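Workshop > Practice Benches > Desktop Computers

Floner Desktop Teardown Set

I've been putting practice benches together for 9 years, and the Floner is the one I keep wandering back to when I should be packing orders. It's a set of real computer parts for people who want to learn how a desktop comes apart and goes back together. You get an opened desktop, a loose drive in its plastic carrier, and a circuit board held in a blue frame, so you can get your hands on each one without digging through a full case first.

The framed board is my favorite part of the whole thing. It's a green board with a long row of gold-colored connector pins, and the frame gives you something to grip, so fingers stay off the pins. New people tend to pinch boards by whatever is closest. Give them the frame for one afternoon and they start reaching for the edge of everything, which I love to see!
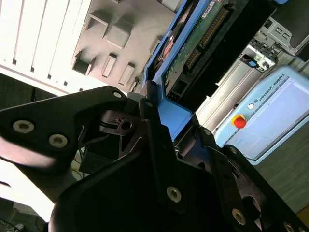
Please don't feel you need a tidy bench for this. Mine is usually covered in electronics and the set gets along fine with that. What you do want is good light from one side, because most of the fun is in small clips and slots that disappear under a flat ceiling lamp. A shallow dish for screws helps too (I use a jar lid).

What you'll be working on

The drive and its carrier. The carrier is a gray-beige molded panel, and the drive sits flat across the top with a light-blue plastic end tab on one side and a blue latch clip on the other. Working the clip is a small skill and a very satisfying one. Press, ease, lift – and if it fights you, stop and look again. We keep spare clips at the Grendthorpe shop, and they cost next to nothing to mail.

The computer. It's a Dell desktop with the side panel off and the gray sheet metal showing. The silver power supply is in the top of the chassis, with its honeycomb grille and the black power inlet next to it. We supply it as a dead unit for handling practice. No power cord comes in the box and it should never be plugged in. The power supply itself stays closed, please, even after you've gotten confident with everything else.

The cards. There are 17 of them, one job to a card, written by Estela Palma and printed on heavy stock that survives coffee. She tried them out on her evening class first and rewrote the drive cards three times. They start very gently (find the latch, find the label, find the connector) and by the last few you're working from a one-line fault note, the way you would in a repair shop.
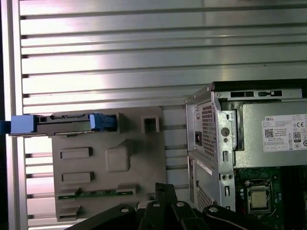
Who it suits

Evening classes, repair cafes, school clubs, and anyone at home who has always wanted to open a computer but didn't want to start with the family one. Two people can share it happily. Three is okay if one of them is reading the cards out loud. Ages 12 and up is my own feeling, with an adult at the table for the younger ones.

Good to know

These are used parts, so expect scuffs, and small differences between one set and the next. The drive is for handling only and holds nothing you can read. Sheet metal edges can be sharp, so wear thin gloves for the first few sessions. Bench and tools are not included.

We've sent out 2,000 card decks now, counting the older Olivares version, and those cards still fit this set. If you own the Olivares deck, leave a note with your order and I'll take the cards off the price. The next batch of computers is due in December.

Page updated 13 June 2025

Related items
Olivares Card Deck, second printing
Spare Latch Clips, mixed bag
Grokwood Screw Tray with Lid
Floner Keyboard Teardown Set

Reader comments

mapleandsolder
Bought one for our library club. The drive clip had everyone stumped for ten minutes and then they wouldn't put it down. Card 6 is great.

R. in the basement
Does the latch clip come off the drive completely or does it stay attached? Don't want to force it.

Grokwood shop
It comes away on the sets we ship now. Card 4 has a drawing. Go slow the first time – the plastic is stiffer than you expect.

tess_k
I'd like a laptop version of this, please. I'd clear a shelf for it.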